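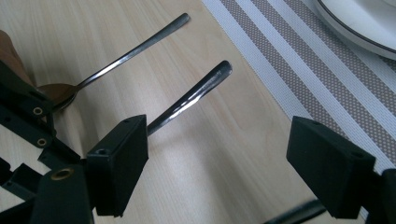

Workshop tips: software for people who grip things
Filed under: Bench and Kitchen Table

Cutlery is where confident software goes to be humbled. A cardboard box has corners and a decent matt finish. A spoon has a thin handle, a bowl that reflects whatever is nearest, and a habit of lying flat on the table with hardly anything to get hold of. The tips below come from a spring and most of June spent laying places and clearing them again, on a wooden table, with real plates.

Treat shine as missing data
A highlight running down a dark metal handle will be read by most edge finders as a second, thinner handle. Ours was convinced for weeks that we owned twice the cutlery. Don't tune the threshold until the ghosts vanish, as the real handles go with them. Mask anything above a set brightness, fill the gap from both sides, then look for edges.

Striped placemats
Lovely to eat off, dreadful to segment. If the stripes run close to parallel with the handles, the line detector will happily offer to pick up a stripe. Teach it the mat first, bare, and subtract. We use the background tool in Skeleo, which wants one clean pass and sulks if you bump the table afterwards. If you haven't got Skeleo, any plane fit will do: the mat is flat and the fork isn't, although only just.

Let the fingers hide things
Between two gripper fingers you'll see the end of a handle and very little else. The planner needs to believe in the rest of it. Keep the last good outline from before the fingers closed in and carry it along with the hand until there's evidence against it. We forgot this once and the planner, seeing a shorter spoon, decided it was a teaspoon and put it away as one.

Mask your own hardware
Struts and screw inserts are in every picture you take. Brass rings around dark holes look a good deal like small, interesting objects if you've never been told otherwise. Draw the mask once, by hand, with a cup of tea. Draw it again whenever you change a bracket – yes, even that bracket.

Limit the replans
Jindano, our planner, will replan 600 times over a single spoon if allowed to. Set a ceiling. Ours is six, after which it backs off, looks again from higher up and starts afresh. It finishes sooner this way and makes less of a racket.

Log the dull ones
Everyone saves the failures. Save the ordinary picks too, or you'll have nothing to compare with when the ordinary picks stop working. We had 1,187 at the last tidy-up, which fits on a drawer-bottom memory stick if you skip the full-size pictures. Name the files by task and time of day. Names like "final_good_2" are how the Trekedness folder got into its present state, and that folder is now opened only in emergencies.

Leave the plate till last
The order matters more than the grasp. Metal off the table first, then anything on the mat, then the plate. Put it in the task file as a fixed rule instead of a cost, or some clever evening the optimiser will find a saving of half a second and send the arm across the crockery.

Wipe the table before you recalibrate. Crumbs count as features.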